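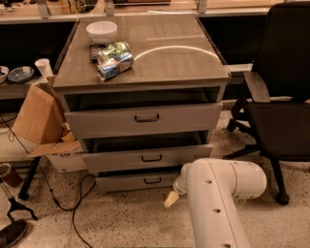

Drawer cabinet, top and middle both part open, cans and bowl up top.

Saturday, December 12, 2020

In since nine, home now, too tired to cook. Writing this down before I forget which branch is which.

Spent the whole morning on the planner. Same complaint as Thursday – it finds a perfectly good path to the middle handle and then the wrist wants to go the long way round, almost a full turn, and the joint limit check kills it. Zodwa thinks it's the seed for the IK. I thought it was the collision padding. We were both partly right, which annoyed both of us. With the old seed it fails on the middle drawer whenever the top one is pulled out, because the front of the top drawer is now a thing to avoid and the only seeds that clear it are the silly twisted ones. Sampled 35 seeds instead of 2 and sorted by distance from the current pose. Much better. Slower, obviously.

Perception is the real mess though. The glossy top of the cabinet throws back a big curved streak of light and the depth goes to pieces there. Holes, and then the hole filler makes up a little hill. The planner believes in the hill. Watched it plan a lovely careful detour over nothing at all. Turned the filler off for the top plane and fitted a flat surface instead, now the hill is gone but so is the lower can in half the point clouds. Silver can, gray top, what did I expect. The two cans come out of the segmenter as one lump anyway, being piled up like that. Left it as a lump. For drawers I only need to know something is up there and not to hit it.

Mahlangu (the state machine, not the person, I really should rename it) still thinks a drawer is open or closed. Two states! The top one is out, the middle one is out as well, the bottom one maybe a crack or maybe shut, I couldn't tell from the head camera and neither could the code. It said closed, then open, then closed, changing its mind every few frames and restarting the plan each time. Put in a float for how far out each drawer is, plus a band where it has to stay before the state flips. Took an hour to write and then two more finding everyplace that did `if drawer.open`. There are a lot of those. I wrote most of them, in April, when I was apparently a different person.

Things I changed, so Monday me can undo them:

- seed count up to 35, in the Clulport config and NOT the default one
- hole filler off for the top plane
- drawer state is a float, old flag still there but prints a warning
- replan limited, can't restart while the last plan is still being checked
- the handle detector crop made a bit taller, it was losing the bottom handle

Logs are enormous. Forgot to turn off the debug prints in the IK loop and got 3,000 lines of "seed rejected" for one reach. Deleted them, then wanted them back. Of course.

Maham called at lunch about Sumgate, wants to know if the viewer can show the planned path and the measured joints at the same time. Said yes. It can't yet. Shouldn't be hard, the data's all there, it just draws them in the same color. Will do that tomorrow if I'm not sick of it, or teh day after.

One more thing while I remember. Planning time for the middle handle is 335 ms with the new seeds. Zodwa wants it lower. I want it to come up with the same answer two times running, then we can talk about speed. We had this argument over bad coffee and left it there.

Also the chair is in the collision map as a solid box, back and armrest and all, right up beside the cabinet. Eats a lot of free space on that side. Needs a proper shape or a tighter box, have asked Zodwa if her mesh thing is usable.

Pushed the branch, didn't run the full tests. Bed. Call Mom back, milk, bike light.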